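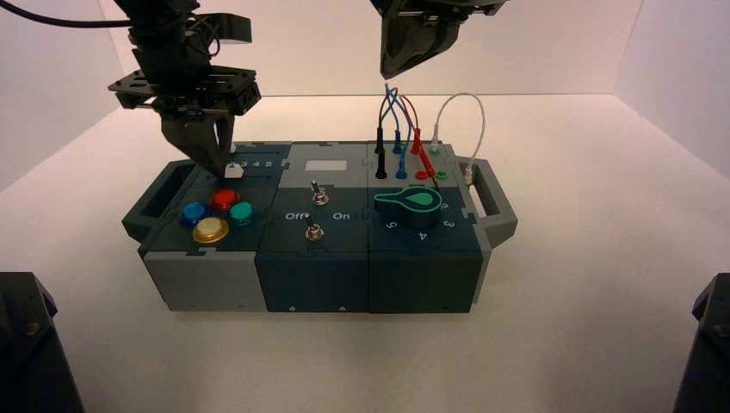
August, gliders and nest boxes, Flastthorpe block

Collars first. Two of the squirrel glider collars came back off the Dremgate animals, both chewed, one of them by its own wearer as far as I can tell from the angle of the toothmarks. The antenna stub on the second is down to a nub. Epoxy held, heat-shrink didn't. Next lot gets the braided sleeve, which the gliders will no doubt regard as a garnish.

Downloaded what there was. 3949 fixes on the good collar, 659 on the other before it lost interest in satellites. The good animal is a female using the roadside strip along Flekevside far more than the proper forest, in spite of the proper forest being the bit we fenced, signed and wrote the grant about. She crosses at the old bluegum every time. Must check that tree isn't on the shire's pruning list.

Nest boxes
Box 136 has bees again. Third season. I've stopped writing "evict" beside it and am now calling it a bee box.
Rear-entry boxes are still doing better than the front-entry ones. Leaf nests in most, fresh eucalypt, that sweet musty smell. One had a very cross brushtail jammed in like a foot in a wet sock. Lid went back on quickly.
Hinges on the marine ply batch are binding. Sand and wax before they go up again. Do not use the orange-scented wax, it drew every ant in the district.
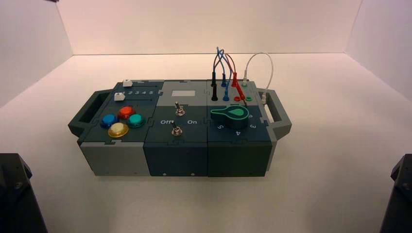 Task box on the bench, slider track along the back of the left section.

Feeding trial
Jaramillo mix (nectar powder, egg, honey, water) went off in under a day in the warm tray. Halve the batch. 200 mL is plenty per station, and anything more goes to the ringtails, who can't believe their luck.

Spotlighting, 8.40 pm to just after midnight. Four gliders on the ridge, one boobook, and a large amount of eyeshine that proved to be the neighbour's sheep. Heard yellow-bellied gurgling from the gully twice but never got a light on it - not logging it as seen, however much I'd like to.

To do
- order sleeve and the small brass nuts, ours have evaporated
- ring shire re bluegum
- re-tag the Dremgate boxes, cockatoos have eaten the tags
- torch batteries, the good ones this time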